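**Unit 5: Shared workspaces and the duty of care**

These notes accompany the second lecture on office design and should be read before the tutorial. The case material concerns the Porden building, a former wool store converted to offices over 23 months.

The original tenancy plan allowed for nearly 300 occupants. Treletetti, the fit-out contractor, retained the timber columns and placed enclosed rooms along the southern wall – a decision that limited daylight to the central floor. Students should consider how the plan might have differed had the lightwell been kept.
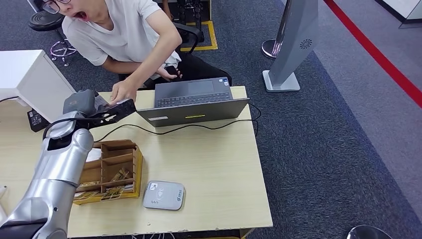
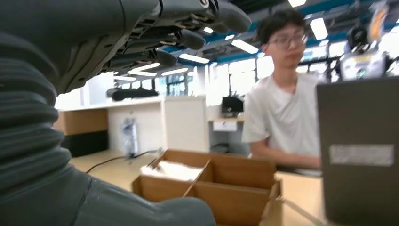 Under the Macedo lease, responsibility for common areas rests with the building manager, while each tenant remains responsible for its own furniture, lighting and storage. The distinction is less clear in corridors and kitchens, where the lease is silent. The Skondano review recommended that such areas be listed in a schedule and inspected each April.

**Tutorial preparation**

- Read clauses 5 to 23 of the lease and note any undefined terms.
- Prepare a one-page summary of the Skondano recommendations.
- Bring a floor plan of a workplace known to you, with common areas marked in colour.

Summaries are due at the Faculty office, Room 1618, by noon on Wed 11 August.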